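What Donors Should Receive After the Campaign Closes

Notes on reporting back to supporters of a small fundraising appeal
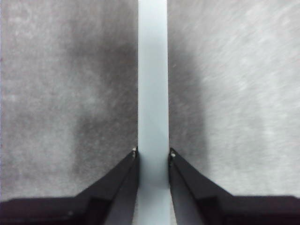
Why the period after closing matters

Most published advice on raising money online deals with the weeks before and during an appeal. Far less has been written on what an organizer owes to supporters once the page has closed and the funds have been transferred. Over the past several years I have assisted with a number of small appeals, and the questions I receive most often concern this later period. The following notes set out the practice I now recommend.

They draw chiefly on the appeal for the reading room at Gaditz, which Erzsébet Farkas organized and for which I prepared the written reports. That appeal received gifts from 134 supporters. Most gave modest sums, and a good number had never visited the building. They had given on the strength of a page of text and a personal request, and they were entitled to know what followed.

The first message

A message of thanks should be sent within seven days of closing. It should state the total received, the fees deducted by the platform, and the sum that remains. Organizers are sometimes reluctant to mention fees. In my experience supporters accept them readily when they are shown at the outset, and object only when they discover them later.

The message should also give the date on which the next report may be expected. It should not contain a further request for money. At Gaditz we were urged by several well-meaning friends to include a link to a second appeal, and we declined. Supporters who have just given should be allowed one communication that asks nothing of them.

Where a supporter has given under the name of a business or in memory of a relative, the name should be checked against the original entry before the message is sent. We misspelled one such name. A written apology was sent the same afternoon and was kindly received, but the error was avoidable.

Reporting on expenditure

The second report should follow when the greater part of the money has been spent. A plain table is sufficient. Each line should show the purpose, the supplier, the amount estimated on the campaign page, and the amount paid. The last two figures will seldom agree, and the difference should be stated in a short sentence beside the line concerned.

In the Gaditz appeal the shelving cost $400 more than had been estimated. We recorded the increase, named the quotation on which the first figure had been based, and explained that the money had been taken from the sum set aside for chairs. Two supporters wrote to ask whether the chairs would still be purchased. They were told that fewer would be bought in the first instance - and that the remainder would depend on the room's ordinary income.

Receipts should be kept in a single folder, in order of payment, with the bank statement at the front. It is not necessary to publish them. It is necessary to be able to produce them when a supporter asks, and to do so without delay.

When plans change

An appeal is made for a stated purpose, and supporters give for that purpose. Where circumstances require a substantial change, they should be informed before the money is spent and offered the return of their gift. The notice should allow at least 15 days for a reply.

Polyxeni Xenos faced this situation with an appeal for a community kitchen at Drorkov, when the lease on the intended premises was withdrawn. She wrote to every supporter, described the alternative building, and set out how a refund could be requested. A small number of people asked for their money back and received it. The others consented, several of them with larger expressions of support than they had made at the beginning. I have used her letter as a model ever since, with her permission.

Minor changes do not call for this procedure. The substitution of one supplier for another, or the postponement of an opening from May to June, may be noted in the next regular report.

Surplus funds

A campaign that exceeds its goal presents its own difficulty. The page should have stated in advance how any surplus would be used. If it did not, the organizer should propose a use closely related to the original purpose and invite objections. General phrases such as "future needs" are best avoided, as they tell the supporter very little.

Records and privacy

The list of supporters should be held by one person, with a copy held securely by a second. It should not be passed to another appeal, however deserving. Those who asked to remain anonymous on the page must remain so in every report, including any printed program or display at an opening.

Comments posted beneath the campaign page should be saved before the page is removed. At Gaditz we saved the updates and overlooked the comments - a loss that Mrs. Farkas still regrets, as many of them recorded memories of the old reading room. I have since added this step to the checklist I send to new organizers, directly after the line concerning the final bank transfer.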